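The case against the tidy cable

Lina Farah
Oct 30, 2025

Every spring the home pages fill up with advice on cables, and this May was worse than most. Buy the sleeves, buy the clips, buy the little fabric straps in seven colours. Label both ends. I read a piece from Ostirton, who sell storage boxes, which told me that a drawer of loose leads was a source of daily stress. I have a drawer of loose leads. I open it perhaps twice a year, and I can't say it weighs on me in between.

I'm not against order. I iron pillowcases. But I do wonder who gains from the idea that a flex must be coiled, strapped and filed before it can be put away, and I notice that the people who say so usually have a strap to sell.

Take the Plurnier wrap, which my sister swears by. It's a strip of fabric with a fastening at one end, and a pack of 8 costs more than I paid for the extension lead I was meant to put one on. I tried it. The lead went into the cupboard looking smart, came out a fortnight later for the hedge trimmer, and went back in as a heap. The strap is now somewhere in the shed. I don't blame the strap, but I don't see what it did for me either.

Then there is the matter of how you coil. One school says over and under, like a stage hand. Another says always clockwise. A third says wind it round your elbow, and the first two say that will ruin it. I have wound leads round my elbow for thirty-odd years and they still carry electricity.
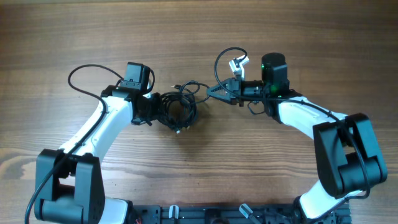 What I will grant the tidy party is that a long black cable is a nuisance to untangle. Black on black, you can't tell which loop goes over which, and pulling an end generally makes it worse. The trick, such as it is, is to put the whole bundle down on a table with some light on it and loosen it from the middle. A wooden table is good for this, as you can see the cable against it. It takes a couple of minutes. I have yet to see a fair sum setting those minutes against all the time spent strapping and labelling leads that never get used again.

A reader in Skerham wrote to me after my last grumble to say that she had labelled 131 leads and plugs in her late father's house, and that it had been a great comfort. I believe her, and I wouldn't take it away from her. She also said that only two of them fitted anything she owned.

That seems to me the part worth an article. If a lead fits nothing in the house, a Bitar box with a window in the lid won't help it. Take it to the tip, where they have a bin for them, and leave the others in the drawer.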